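The Simulated Room Also Needs Maintenance
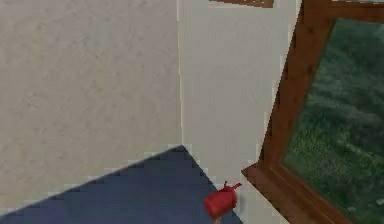
A corner of the simulated room: blue floor, two walls, the window with its sill, and the small red object near the bottom.

In our workshop at Bridholm we look after one robot cell. It has an arm called Mets, a wrist camera, a gripper with two fingers, and a cabinet with the controller inside. For all of these parts there is a maintenance plan. It says when to grease, when to check the belt of the second joint, when to clean the lens and with which cloth. I wrote a part of this plan myself and I am satisfied with it.

The cell has one more part which is in no plan. It is the simulated room, where every new motion is tried before the arm receives it. My opinion is that this room belongs to the machine and must be maintained like the machine, by the same people, with the same log book. I know that several colleagues do not agree, and I will try to be fair to them.

First I should tell what happened with work order 723. In November the arm began to stop too high above the objects. The difference was 10 mm, always in the same direction. Hülya Işık took the work order and did what every good technician does. She checked the zero marks on the joints, she checked the screws of the wrist flange, she put a new cable to the camera because the old one had a bad bend near the plug. The cable deserved to be changed anyway. But the arm still stopped too high.

She worked on it for two full shifts. On the second evening Ertuğrul Avcı opened the simulated room on the office computer, and there the arm made the same mistake, with no cable and no screws. Somebody had changed the camera bracket on the real arm in the summer to a longer type. The drawing of the bracket was changed, the spare part number was changed, and the label on the drawer too. The bracket in the simulated room remained the short one. The motion was correct for a machine that we did not have any more.

To repair it took less than 30 minutes, and most of this was waiting for the file to load.

After this I asked who is responsible for the simulated room. The software people said that they deliver it and that changes must be requested. The production people said it is software. The maintenance people, to whom I belong, said that they have never been trained on it. All three answers were true and I cannot be angry with anyone. But I would not accept these answers about the gripper. If a finger pad is worn, we do not discuss if rubber is a mechanical subject or a chemical one. We change the pad and write the date.

The strongest argument on the other side comes from Lucie Després, and I respect it because she has built more cells than I have. She thinks that a simulated room does not wear. Grease becomes old, a file stays as it was on the day of saving. If you leave it alone it will be the same in ten years, so what is there to maintain?

My answer is that exactly this is the problem. The real cell moves away from the file a little every month. We put a thicker plate under the base because the floor was not level. We turned the camera by 2 degrees to avoid a reflection. Each of these changes was good and each was written down somewhere, and with each of them the file became more wrong without anybody touching it. When a mechanic hears "it did not change" about one half of a pair, while the other half was changed four times, he should become nervous.

There is also a matter of looking. People believe that a simulated room must look beautiful to be correct, and when it looks poor they do not trust it, or they spend their money for the wrong thing. Take our room. The beige wall has a little grain and some gray speckles, the floor is a plain dark blue, and where wall and floor meet you can see the steps of the pixels. A visitor asked me once if we could not buy a better one. I told him that for most of our checks the steps do not disturb me. I need the corner in the correct place, and I need the sill to stick out as far as it should, as an arm can hit a sill. The dark green outside the window could be grass or bushes, and for the arm this makes no difference at all.

On the other hand I would like to defend the small red object. Gülizar Ertürk uses it for what she calls the morning question. Before she tries any new motion she lets the simulated camera look into the room and asks herself if the red object is where she left it. It has two small points on the top, so she can see also if it was turned. The check needs no special program. If the object has moved, or if the view has turned, she does not continue until she knows the reason. I have seen her refuse to start a shift because of it, and she was right to refuse. I think every simulated room should have some object of this kind, in a strong color, which no one is allowed to "clean up".

The tilt of the view is also worth a word. New colleagues see the window frame running diagonally across the screen and want to make it straight, because on a normal monitor a window should stand up. Please leave it. A camera on a wrist is seldom level. If somebody makes the view pleasant for the human eye, he has changed the camera pose, and then we have again a work order like 723, only with a different number. In the training papers from Kukevden, where we bought the software, there is a sentence about it on one of the last pages. I believe it should stand on the first.

What do I propose in practice? Less than people are afraid of. When a part that holds or carries the camera is changed on the arm, the work order stays open until the same part is changed in the simulated room. The person who closes the order writes both in one line of the log. Once per month, after the lens is cleaned, the arm goes to three fixed poses, the simulated arm goes to the same three, and the two views are put side by side. Zerrin Yazıcı has made a printed sheet for this comparison with space for the remarks, and it hangs inside the cabinet door, next to the grease table. I insisted on the cabinet door. A sheet which lives in the office is read in the office.

Naturally this costs time. The monthly comparison is slow in the beginning, because we discover all the old differences together and each one wants a discussion. Is a cable holder important enough to be drawn? We decided yes, if the arm can touch it. Is the color of the wall important? We decided not for the motions, but perhaps for the camera program, and here I admit we are not finished. Ertuğrul thinks that the color should be measured and copied. I think he wants to have a hobby. Maybe next year I will write that he was correct.

There is also the question of training, and I do not want to make it smaller than it is. A technician who is very good with a torque wrench may feel stupid in front of a screen with a list of coordinate frames. I felt so. It helped me when Hülya explained it in the language of our trade: a frame is a mounting surface, an offset is a shim, and a wrong sign is a part mounted backwards. After this I could find my own mistakes, and I made enough of them. I would give each technician one free day with the simulated room, with permission to break it and a saved copy to bring it back.

Since November the short bracket is kept in a drawer in the workshop. I have asked that it is not thrown away, and on the drawer I wrote the number of the work order.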